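Paved road or dirt path for walking with a bad knee?

Posted by Areeba Butt in Walking & Trails

My physical therapist wants me walking 90 minutes a day by December. There's a paved road near us with grass and a curb along the left side, and a dirt path in the same place with trees on both sides. Everybody in my walking group swears dirt is "easier on the joints" and says it like it's settled science. I'm not convinced. The road is worn and patched but I can see where my feet are going. The dirt has small stones and ruts in it, and I've already turned an ankle once this year on something a lot smoother.

Someone also told me I need trail shoes for the dirt, and the pair she likes (Skovell) costs 177 dollars. That sounds like a lot of money to walk on the ground.

The road first, then the path:

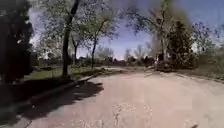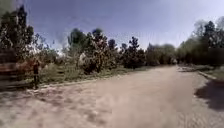 I can only go in the late afternoon, when I'm already a bit tired, and I'd like to stick with one of them long enough to know if it helps. Has anybody with a cranky knee tried both for more than a week?

Junaid Satti
Dirt. Always dirt. Pavement wrecks your knees, everyone knows that.

Filipa Meireles
I don't think everyone does know that. I've had the same knee trouble for years and I did a month on each. The soft surface felt nicer for the first mile, then my ankles got tired from all the small corrections and the knee complained anyway. On pavement it was duller but steadier. What made a difference for me was slowing down and cutting the distance - I'd been doing far too much at once.

If you try the path, keep to the smoother part in the center and stay out of the rough ground on the left. On the road, watch for the cracked bits, and be careful in the tree shade, it hides dips. I'd skip the 177 dollar shoes until you've walked it a few times in what you own. And ask the therapist which surface they had in mind. Mine had an opinion and hadn't mentioned it.

Rizwan Durrani
Is the path okay after rain? Ours turns to soup. I'd check that before planning on it every day.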